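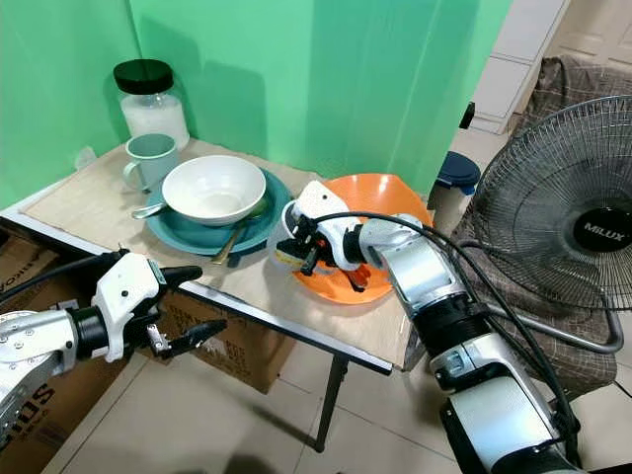
Ticket 225 concerns example episodes for the table-clearing task at the Midport site that were rejected on upload. The intake check requires both wrist streams to start within the permitted delay, and the left stream was late in 7 episodes. The fault occurs when the right gripper is holding the small white cup over the orange plate and the left gripper is open and idle.

27 April 2020, S. Fujimoto: Recorder restarted and left stream reassigned to port 2. Two test episodes were accepted.

Reply, B. Renaud: Please record four more with the same layout - cup task only - before the batch is released to Mosholm. Rejected episodes are to be kept, unlabeled.

Status: pending.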